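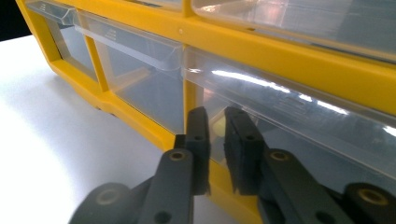

Organizador amarelo com gavetas de plástico transparente.

Perguntas frequentes — Arrumação e conservação de miçangas, linhas e fechos

Página mantida pela loja Fluvora. Última revisão em agosto, por Inês Godinho.

Como devo separar as miçangas?
Primeiro por tamanho, depois por material e só então por cor. A separação inicial por cor mistura calibres diferentes e obriga a nova triagem antes de cada trabalho. As miçangas de vidro e as de metal guardam-se em compartimentos distintos, pois o metal risca o acabamento das restantes.

O que significam os números 13 e 9 na etiqueta?
Indicam o calibre. Quanto maior o número, menor a miçanga. O calibre 13 exige agulha fina; o calibre 9 aceita a maioria das agulhas de bordar. A numeração varia ligeiramente entre fabricantes e convém comparar uma amostra antes de misturar lotes na mesma peça.

Posso guardar fio encerado junto das miçangas?
Não se recomenda. A cera transfere-se para o vidro e retém pó. O fio deve ficar enrolado em cartão, longe de fontes de calor.

As gavetas transparentes protegem da luz?
Não. O plástico transparente facilita a identificação do conteúdo, mas deixa passar a luz. As miçangas tingidas, sobretudo as rosas e as roxas, perdem cor com a exposição prolongada. Coloque o organizador afastado da janela ou guarde essas cores em saquetas opacas.

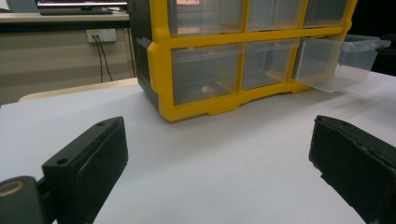 Organizador com gavetas sobre tampo branco.

Como se limpa um organizador de plástico?
Retire as gavetas e lave com água morna e detergente neutro. Não use álcool nem acetona, que podem tornar baço o plástico transparente. Seque por completo antes de repor o material — a humidade residual oxida argolas e fechos em poucos dias.

Como evito que os fechos escureçam?
Guarde-os em saquetas com fecho hermético, com o mínimo de ar possível. A prata 900 e as ligas com cobre escurecem mais depressa do que o aço inoxidável. As saquetas de sílica ajudam, mas têm de ser renovadas quando o indicador muda de cor.

Que informação devo escrever na etiqueta da gaveta?
Calibre, material, referência da cor e número do lote. O lote é o dado mais vezes omitido e o mais útil quando falta material a meio de uma peça. Exemplo de etiqueta para a linha Otska: «Otska, calibre 13, vidro, cor 997, lote B».

A cor 997 da Otska ainda está disponível?
Sim, apenas no calibre 13. No calibre 9 foi substituída por um tom ligeiramente mais frio. Os dois tons não devem ser combinados em áreas lisas.

O fio Jarnitz serve para tear?
Serve para urdidura e trama. Para bordado sobre tecido fino, o Mnguni é mais adequado, por ter menor torção.

Misturei duas cores na mesma gaveta. Como as separo?
Espalhe pequenas quantidades sobre um pano de pelo curto e recolha com a agulha. A peneira só resulta quando os calibres são diferentes.

Aceitam devoluções de material avulso?
Só em saqueta selada e com etiqueta de lote legível. Os pedidos são tratados por Valter Figueiredo, no balcão, até às 18h. As dúvidas técnicas sobre fios e agulhas devem ser dirigidas a Deolinda Arruda através do formulário de contacto.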